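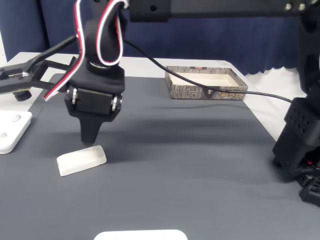
A gripper finger over a small white block on the practice mat, with the bark-print box at the back of the table.

The Long Way to Pick Up a Block

Learning to move with somebody else's arms takes an afternoon, and the first hour of it is humbling.

I found this out in a ground-floor workshop at Kastidine, where Khadija Saber had promised me I could drive. Driving, in her shop, means sitting on a stool with a handle in each fist while the robot copies whatever you do. Squeeze, and its gripper closes. Lift your wrist, and it lifts its own. I've steered boats, backhoes and one very reluctant horse, and nothing has ever felt quite like this. It's as if your hands have been moved three feet forward and somebody forgot to bring your fingertips along.

My job was to pick up a small white block and put it in a box. I missed the block. I missed it again, pushed it a little way across the gray mat, chased it, and pressed down so hard that Saber reached over and gently raised my elbow.

"You're reaching with your shoulder," she said. "Everybody reaches with the shoulder. Let it come from the wrist."

I let it come from the wrist, and the block came up! It was in the air for maybe four seconds before I dropped it, and I haven't been so pleased with myself in months.

Saber has been teaching robots by hand for six years. She trained as a furniture restorer, spent a while repairing woodwind instruments, and got into robots when a friend asked her to look at a joint that kept working itself loose. She fixed the joint and stayed to see what the machine was for. Her project, Ambrosio, now has its own room, its own coffee maker and a collection of 3,481 recorded demonstrations, every one of them made by a person at the handles.

A demonstration is one run through a job from start to finish. The person moves, the robot follows, and the computer keeps two things in step: what the cameras saw and where every joint was at each moment. Gather enough of those and you can train a program to look at the table and come up with the next movement for itself. There's no list of instructions in it anywhere. Nobody has typed "go left, go down, close." The program has only seen what people did when the table looked a certain way.

That's the part that gets me. For most of the history of factory robots, you told the machine exactly where to go, and it went there all day long whether or not anything was waiting for it. That is still a wonderful way to weld a car door. It's a poor way to deal with a block that has landed a bit crooked, or a box that somebody bumped with a hip on the way to the sink.

"A person sees it's crooked and turns their hand before they've thought about it," Saber told me. "I want that turn. I can't write it down for you, but I can do it in front of you 500 times."

She meant the number. The block job has a target of 500 good runs, and on the day I visited she had 294. A sheet of graph paper taped up by the door keeps the tally, one filled square per run, in whatever pen was lying around. A stretch of green in the middle dates from last October, when Ambrosio ran out of everything else.

The arms themselves are plain things, and I liked them for it. Black brackets, black servos, screws you could undo with a driver from the kitchen drawer. Red, white and black wires loop over the top of one like hair that won't stay pinned. The fingers taper toward their tips, and after an hour at the handles you start to think of those tips as yours. When one of them touched down too hard I said "ow" out loud, and Saber didn't even look up. She's heard it from everybody.

She showed me a run of her own next, and I wish I could have slowed her down. She doesn't go straight at the block. She comes in over it, stops for a beat, and settles. The pause is deliberate. She wants the recording to hold a clear moment of being above the thing and lined up with it, so that the program has something solid to aim for before it commits to going down.

"Beginners skip that," she said. "They're so happy to be close that they grab."

I was a beginner, and I had grabbed.

Good demonstrations, I learned, aren't always the smoothest ones. Early on, Saber kept only the prettiest runs and threw out everything with a wobble in it. The trained program was lovely to watch until something went slightly wrong, and then it was hopeless. It had never seen anybody recover. It would close on thin air and carry that air carefully over to the box, with real grace, and let it go.

So she started leaving the wobbles in. Then she began making them on purpose: coming in too far to one side and correcting, or setting the block down badly and picking it up again. Of the 294 runs on the graph paper, 203 are what she calls straight runs and the rest have some kind of rescue in them. She'd like more rescues. They're tiring to do well, she says, since a fake mistake has to be nearly as honest as a real one.

My own mistakes were real enough, and I was delighted to hear that two of them were going into a separate folder for her to look at later.

There are other ways of showing a robot what you want. Across the hall, a two-person outfit called Goster does it by taking hold of the arm itself. You switch the motors to a soft setting, wrap your hand around the machine and walk it through the job, a bit like guiding a child's hand around the letter B. I tried that too, and it's much easier to learn. You can feel the table. You can feel the thing you're touching through the metal, which you can't do at all from Saber's stool.

The trouble is that your own arm ends up in every picture. A program that learns from those pictures may decide that a hairy forearm in a blue sleeve is an important part of the job. Goster has ways around this, and they explained them to me with great energy and a whiteboard. The other trouble is that using both arms at once becomes a kind of wrestling match. Saber's handles keep the person off the table and leave both hands free to work, which matters a lot once a job needs one gripper to hold and another to do.

Two-handed work is where she wants to take Ambrosio. She has a customer in mind already. Fisex, a repair shop that takes in small household machines, has asked whether a pair of arms could learn to sort parts into trays while the people at the bench get on with the fiddly stuff. She has told them it's too early to say. She has also, I noticed, started saving odd little parts in a jar.

The block comes first, though. It seems a very small thing to spend so much care on, and I asked her, as politely as I could, whether she ever got bored of it.

She thought about it for longer than I expected. Then she told me about her grandmother, who taught her to roll pastry by standing behind her with both hands over hers on the pin. They did it that way for most of a winter. At some point the hands on top got lighter, and she couldn't tell you which day they came off.

"I don't get bored," she said. "I get hungry, sometimes. My wrists get sore. But I like showing."

She put me back on the stool after that. By the end of the afternoon I could pick up the block three times out of four, and I had found the pause – that small hover where you're over it and everything lines up and you know, before you go down, that you're going to get it. I put one in the box without touching the sides. Saber leaned in to check the recording, nodded, and handed me an orange pen for the graph paper.

I filled in the square right up to its edges. Then I asked if I could do another.

Khadija Saber's workshop at Kastidine opens to visitors again on June 7, 2024. Places at the handles are limited to six people per session, and long sleeves should be rolled up.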